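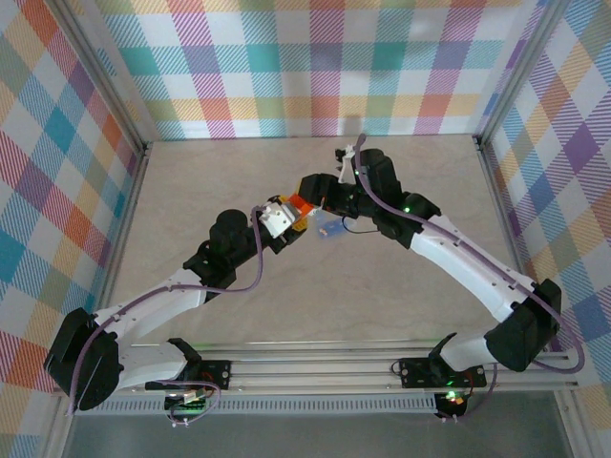 Mircea Ciobanu wanted to know, before anything else, who fixes the thing on day 41. Fair question. He had the Ciltia quote open, two arms plus rail, and nothing in it about spares or who picks up the phone. Most buyers get to that line last. We start with it.

Chapter 6
Buying a Two-Arm Bench Kit

What you need from earlier: gripper basics (Chapter 3), wrist cameras (Chapter 4). Skip the math in 4.5 if you're short on time, it comes back later anyway.

A bench kit is a purchase like any other. Price, terms, what's in the crate. But the seller's sheet tells you reach and payload and then stops, and the job you care about is small and fiddly - lids, tablets, things that roll. So this chapter reviews one kit on one kind of job. Small parts with hinged lids. Same kit all the way through, so the numbers can be compared.

6.1 What's on offer

Ciltia sells the kit two ways. Arms only, or arms with the Moulin service plan, which adds remote help and a swap of any failed servo. Plan is 800 a year. Arms-only buyers pay 60 per support call, first one free. Work out your own break-even before reading on. Most classes guess too low.

Fingers are sold seperately, in pairs. Budget for more than one pair.

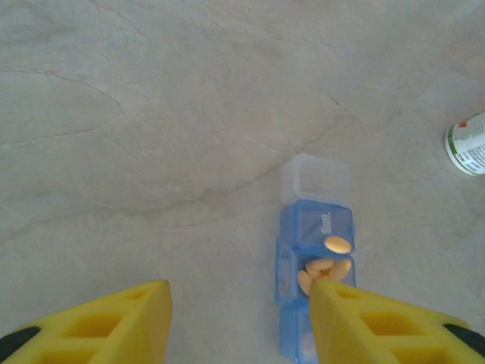 Figure 6.2 Fingertip in an open pill compartment, wrist view.

Small tablets are a hard test and a cheap one. They slide, they stack up, they hide behind the finger. The wrist camera sees a lot of finger and not always much of the tablet. When you review a kit, look at that view first, before the nice wide one. Sales demos love the wide one.

Ingeborg Hofstetter ran the trials for this chapter at Rirkcombe, 400 attempts, same operator throughout. Logs kept on paper for the first week, then in Susa, the logging tool that ships with the kit. Susa gets its own section (6.4). Short version: fine for counts, poor for notes.

6.2 Reading a spec sheet

Repeatability first. Then what load it was measured at - often not stated, so ask. Then finger opening, cable length, warm-up time. Write down any blank. A blank on the sheet is a question for the seller, in writing, with a date on it.
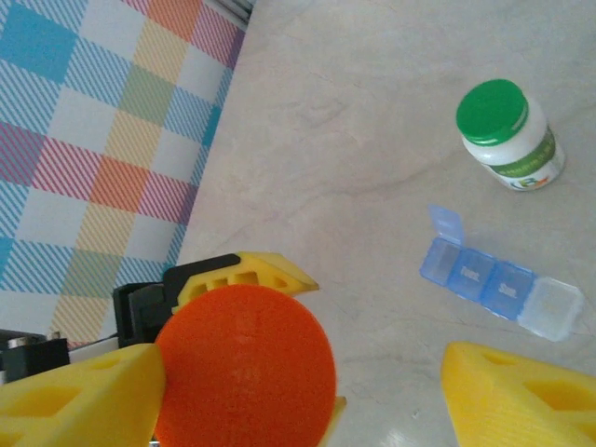
Does the service plan cover the fingers?
Fingers count as wear parts and are left out of the plan, so a cracked pair is a new purchase.

Same goes for cable clips and the pads on the rail ends. Read the list of wear parts in the back of the contract, it's a page and a half. In our copy the clip was listed twice at two diferent prices.

6.3 Two arms or one?

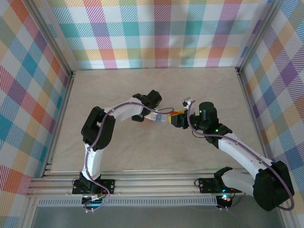 Two arms cost more to buy and a lot more to set up. Setup time in the trials was 40 minutes a morning at first, less by August. What you get for it is handovers and holding a part still with one side while the other works. If your job never needs that, buy one arm and spend the rest on fingers.

Before 6.4: get a real quote for any bench kit, mark every blank, bring it to class.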